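Washing yellow cotton without losing the colour
Forum: Home and Laundry

jolau525
Hello all. I have some mustard yellow cotton things, a fine knit, and I would like them to stay mustard. The last yellow shirt I owned became the colour of old paper after one summer. I wash at 40 with normal powder and dry on the balcony. What do I do wrong? The water here in Jolau is very hard, if that matters.

Nutik
The powder. Most white powders have bleach in them, it is written on the back in small letters. Take a liquid for colours and go down to 30. Turn everything inside out.

gil_90
I don't agree about the powder. I used the same one for 5 years and my yellow curtains are fine. It is the balcony. Direct sun in July will eat any yellow, it ate mine on one side only, so I had a two-colour tablecloth.

jolau525
Thank you both. The yellow I mean is like this one, quite warm, more gold than lemon:
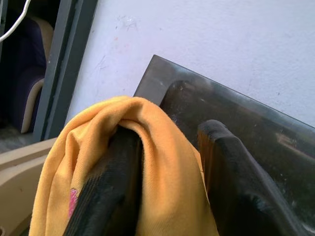 Re: Washing yellow cotton without losing the colour

Jokora
Nice colour. With a fine knit I would worry also about the spin. I put mine on 80 minutes, the delicate programme, with the lowest spin, and dry it flat in the shade. Vinegar in the rinse is good for hard water — half a small cup, not more.

Nutik
Please be careful with vinegar, it is not kind to the rubber parts in the machine. My repair man was very clear on this point. A softener for hard water is cheaper than a new door seal.

Jokora
I have done it for years and the seal is still there. But I use it only for the coloured wash, maybe twice in a month.

gil_90
Still the sun, in my opinion. Try one month in the shade with the same powder and change nothing else, then you will know.

jolau525
OK, I will buy the liquid and also move the rack to the corridor. I know, gil, then we will not learn which one it was. But I prefer to keep the colour. Does anybody iron this kind of knit, or only fold it?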